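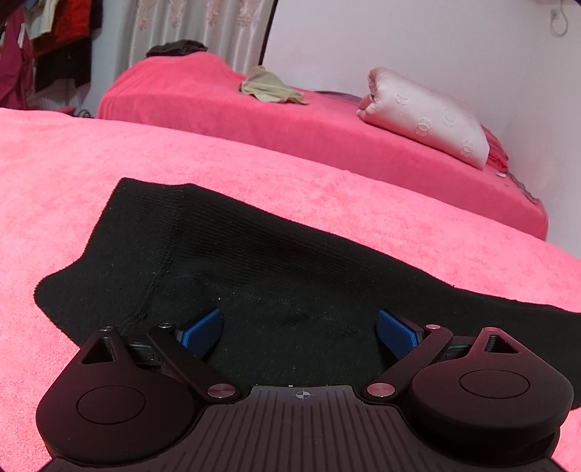

Wenn Noemi Serra erklärt, womit sie ihr Geld verdient, nimmt sie meistens ein Kleidungsstück in die Hand. Sie legt es auf den Tisch, faltet es einmal und sagt dann, dass genau diese Bewegung für eine Maschine noch immer schwer ist. Serra leitet bei Pimance die Gruppe, die Vorführungen für Roboter aufnimmt. Wir haben am 5. Februar 2021 per Video mit ihr gesprochen.

Pimance arbeitet mit handgeführten Greifern. Wer eine Aufgabe vormacht, hält das Gerät selbst, öffnet und schließt die Finger und führt sie an den Stoff heran. Eine Kamera am Gerät zeichnet auf. Ein Roboterarm ist dabei nicht nötig. "Der Arm kommt viel später", sagt Serra. "Beim Vormachen brauche ich jemanden, der Wäsche falten kann, und einen Greifer, der so aussieht wie der, den die Maschine nachher trägt."

Früher lief das anders. Das erste Projekt der Gruppe, intern Ciritz genannt, setzte auf Fernsteuerung. Eine Person saß am Pult und bewegte über zwei Hebel einen Arm im Nebenraum. Serra hat selbst viele Stunden an diesem Pult verbracht. "Man sieht den Stoff auf dem Bildschirm, aber man spürt ihn nicht. Nach 10 Versuchen war ich müde, und die Hälfte davon konnten wir wegwerfen." Für ein einfaches T-Shirt brauchte sie am Pult mehrere Minuten. Mit dem Handgerät geht es schneller, auch wenn es immer noch langsamer ist als mit bloßen Fingern.

Ganz aufgegeben hat sie die Fernsteuerung nicht. Für schwere Teile und für alles, was heiß werden kann, hält sie das Pult weiterhin für die bessere Lösung. Bei Textilien sieht sie das anders, vor allem wegen der Orte. Ein Arm steht im Labor und bleibt dort. Das Handgerät passt in einen Rucksack und lässt sich in Wohnungen benutzen, wo Kleidung auf Betten und Sofas liegt. 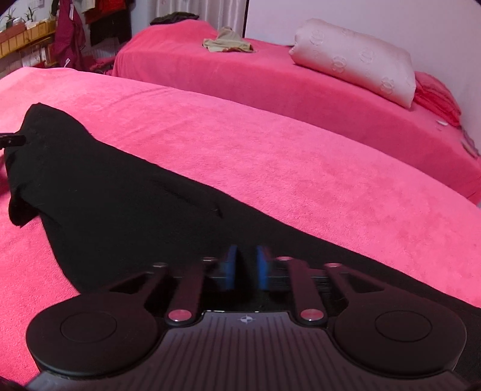
Schwarzer Stoff auf einer weichen Decke gehört für Serra zu den unangenehmen Fällen. "Auf Schwarz sieht die Kamera Falten schlecht. Und eine Plüschdecke gibt nach, wenn man mit den Fingern daraufdrückt. Man greift dann leicht die Decke mit." Am Anfang ließ sie so etwas lieber weg und nahm helle Hemden auf glatten Tischen. Das Ergebnis war ein Programm, das mit hellen Hemden auf glatten Tischen zurechtkam und sonst mit wenig.

Der laufende Datensatz heißt Jevham und soll 2000 Vorführungen umfassen. Jede Aufgabe wird von 3 Personen vorgemacht, damit nicht nur eine einzige Handschrift darin steckt. Vorgeschrieben wird wenig. Die Finger sollen vor dem Zugreifen sichtbar geöffnet sein, das Gerät soll nicht hastig bewegt werden, und wer danebengreift, macht einfach weiter.

Auf den letzten Punkt legt Serra Wert. "Viele entschuldigen sich und wollen von vorn anfangen. Ich sage dann: Bitte nicht. Der zweite Griff nach einem Fehlgriff ist für uns wertvoll, der Roboter wird ja auch danebengreifen." Aussortiert werden nur Aufnahmen, bei denen die Kamera verdeckt war oder die Aufgabe abgebrochen wurde.

Das Einlernen dauert einen Vormittag. Am schwersten fällt den meisten, dass sie die zweite Hand nicht zu Hilfe nehmen dürfen, wenn die Aufgabe für einen Greifer gedacht ist. Serra kennt das von sich selbst - die freie Hand zuckt, sobald ein Ärmel wegrutscht. Manche stecken sie in die Hosentasche.

Ob der Aufwand sich lohnt, prüft die Gruppe am Versuchsarm Mbeki. Er bekommt die Aufnahmen als Lernmaterial und muss anschließend an Stücken arbeiten, die darin nicht vorkommen. Zahlen will Serra noch nicht nennen. Handtücher gingen ordentlich, sagt sie, Socken mit Mühe. Bei Hosen mit Gummibund sei sie "nicht zufrieden, und das Team auch nicht".

Zu Hause faltet sie übrigens ungern. Seit sie bei Pimance ist, achtet sie beim Wäschemachen darauf, wo sie zuerst hingreift, und wird dadurch langsamer. Für den Rest des Februars stehen bei Jevham Bettbezüge auf dem Plan. Die nimmt Serra zunächst selbst auf, bevor sie die Aufgabe an das Team weitergibt.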